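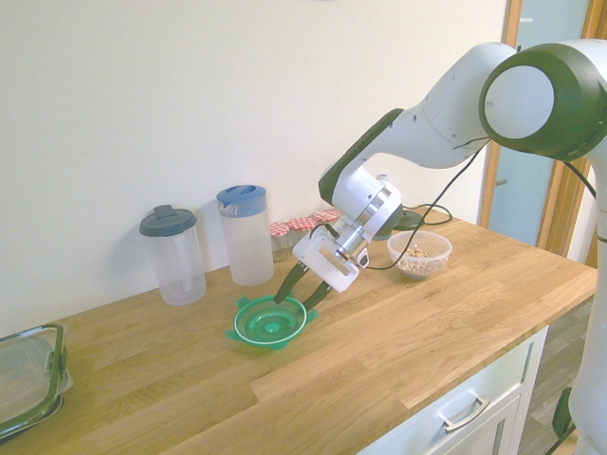
According to Drita Milošević, the hardest thing to teach a robot in a kitchen is when to let go, and that remark is as good a way as any into the Gezer method, which was built by people who had spent a long time watching robots hang on to things.

The Gezer method (sometimes written as Gezer release training, and called simply "Gezer" by those who use it) is a way of teaching a robot arm with a two-finger gripper to handle everyday household objects, such as lids, dishes, jars and food containers. It belongs to the wider family of methods known as learning from demonstration, in which a person guides the arm through a task and a computer model learns to copy the motion. What sets it apart is the amount of attention it gives to the moments just before the fingers close on an object and just after they open again.

Background

Most early work on learned grasping treated the grasp as the main event, and understandably so! A robot that can't pick up a dish isn't going to be much help with the rest of the job. The group behind Gezer, working at the Pruden laboratory, had a model that could pick up most of what was put on the counter, and yet it failed a good many complete tasks. When they went back through the recordings they found that the trouble often came at the end. A finger would stay hooked under a rim, or the arm would start to lift before the gripper had fully opened, and the object would come along for the ride or tip over on its side.

Tshepo Msimang proposed cutting every demonstration into short pieces, marking the approach and the release by hand, and showing those pieces to the model more often than the long, easy stretches of travel in between. The first trials of the idea were run in January on a small set of plastic dishes, and the full method was written up in a report dated 30/08/2023.

Method

Training starts with demonstrations recorded on an ordinary counter, with other kitchen things left standing nearby so that the model doesn't come to depend on a bare surface. The standard set has 3,000 demonstrations covering 54 objects. Shallow round pieces with raised rims get a larger share than their number would suggest, as they can be gripped in so many different ways (by the rim, by a center knob if there is one, or by a tab on the outside) and each of these calls for its own way of letting go.

The marked pieces are then fed to a model called Vamov, which predicts the next eight small motions of the arm along with the opening of the fingers. A second and much smaller model, Stuvska, looks only at the fingertips and the object near them and gives a single score for whether the fingers are clear. The arm may not begin its retreat until that score has passed a set level. If it doesn't pass, the arm makes a small sideways motion and the score is taken again.

Results

In the main test, made up of 1,000 attempts on objects kept out of training, the version with marked releases finished more tasks than the same model trained on whole demonstrations. The gain was largest for dishes and lids and smallest for tall containers, where the older model had done well already. Taking away Stuvska while keeping the marked pieces gave up part of the improvement, and the authors took this to mean that both halves of the method matter.

Limits

Marking the pieces by hand is slow work, and two people will not always agree on where an approach begins. Milošević has suggested that finger force could be used to place the marks automatically, though clear plastic and very light objects remain troublesome for that plan. The clearance score is also less dependable when the fingers are inside a deep bowl and hidden from a fixed camera. A later version with a second camera on the wrist was tried at Pruden, and its results have not been included in the main report.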